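Raltano Festival Calendar – README

Raltano lists local festivals, parades and village fairs, one row per event. The current release has 1473 rows from 41 regions. Dates that move with Easter are stored as an offset in days, so Rose Monday is -48.

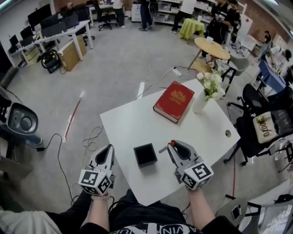 Regional names go in the alt_name column, split by semicolons. Spelling follows the town's own program where we had one. The August update added 60 harvest fairs, entered by Sanne Martens and Kipchumba Kinyua.

Known gaps: 11 rows have no start time – leave these blank, do not guess. Parade routes are not included.

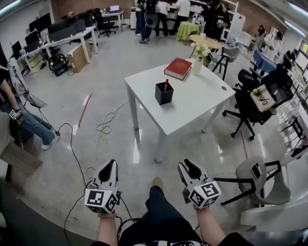 White table with pen holder and red book

Corrections go to Bram Smits. Give the row number and a source.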